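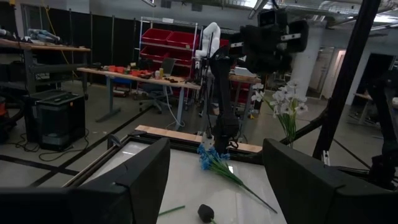 Chapter 11
Demand That Keeps a Calendar

Most of the graphs you have met so far have been polite. Price goes up, quantity goes down, and the curve stays where it was drawn. Real demand has worse manners. It sleeps through February, wakes up hungry in May, and expects the shelves to be full when it gets there.

Consider Pondance, a shop in the lakeside town of Teselia that sells paddles, sun hats and an ice cream the color of a traffic cone. On a summer afternoon it serves more than 400 customers. On a winter afternoon it serves 17, several of whom have come in to ask for directions. The rent is the same in both seasons. So is the size of the freezer.

A beginner looks at those two afternoons, takes the average, and orders stock for a day that never occurs. Averages are good at this. The owner of Pondance did it for one full year and still has 83 sun hats in the attic.

In this chapter we separate three things that tend to get lumped together as "sales were down": the trend, which moves slowly over years; the season, which comes back whether or not you planned for it; and the leftover wobble, which economists call noise and shopkeepers call other things.

Section 11.1 shows how to build a seasonal index from monthly records. Section 11.2 asks why the Jamov ferry charges double in July and still leaves people standing on the dock — a puzzle you should try before reading on. Keep a pencil handy, and a calculator if you must.

Key terms: seasonal index, trend, residual, peak pricing, carrying cost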